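Search this site
Enter keywords... Go

Jan 23, 2020

A River Does Not Read the Map

I came to Korolville as an adult, with a language that I learned mostly from newspapers, so perhaps I notice public words more than my neighbors do. The word which I notice most this winter is "managed." The marsh at the mouth of the Allix is managed. The flood risk is managed. The retreat, if it will come, is going to be a managed retreat. I would like to ask who is the manager, because I have attended five public meetings and I still cannot say.

The facts are simple enough. The Allix marsh covers 1,818 acres between the town and the bay. In my first years here it was a place where one could walk on the old dike in April and see mud, reeds and birds on one side, and hay fields on the other. Now the dike leaks in two places and the lower hay field has salt in it. The county owns the dike. The state owns the mud. The fields belong to families, and the road that crosses everything belongs to the town. When the water arrives, it passes through four offices in one afternoon.

The plan that is now before us, called the Pruvost plan after the creek where it begins, offers to raise the dike along its whole length and to keep it there for 100 years. I respect the engineers who drew it. But I have read the document twice, and the part about the marsh is 12 pages, of which most are maps. A marsh needs space behind it to move. If the sea rises and the wall stays, the marsh is pressed between the two and it drowns. After this, the waves arrive at the wall with their full strength, and we must pay for a higher wall.

The other proposal is to open the dike at Pruvost Creek, let the tide take the lower fields, and build a shorter and stronger bank closer to the houses. It is cheaper to maintain. It is also painful, and I don't like how easily some of my friends in the environmental groups speak about it. They say "the lower fields" as if these were only a color on the map. People cut hay there. One family has told a meeting, very quietly, that their grandparents dug the first ditch by hand. If we ask them to give this land to the tide, we should pay a fair price for it, and we should pay before the water comes and not after, when the land is worth nothing.

My opinion is that we should open the creek. I did not have this opinion two years ago. What changed it was a visit to Studari, down the coast, where they opened their dike and waited. I expected a sad place. I found young grass growing in the silt, small fish in the channels, and a new bank that was dry on its land side. I also found neighbors who still do not speak to each other about the compensation, and this is a part of the result too.

Another thing I would ask for is patience with small work. The large decision takes all the air in the room, but a town near water lives by its gauges, its pumps, its culverts, and by the people who know how to open them and close them again. This kind of knowledge has no line in the Pruvost budget. It should have one, whichever plan we choose.

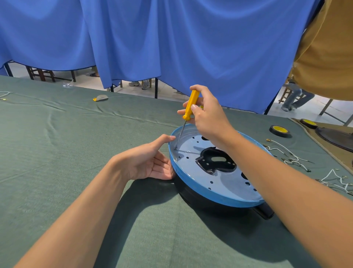 A screwdriver, a steady hand and a small screw.

The county will accept written comments until April. I ask my neighbors to send them, also those who disagree with me, and to write in them what they have seen from their own window or their own field. The consultants can measure the height of the tide better than we can. They were not here when the road went under for the first time, and many of us were.

Contact | Copyright 2020, all rights reserved | Back to top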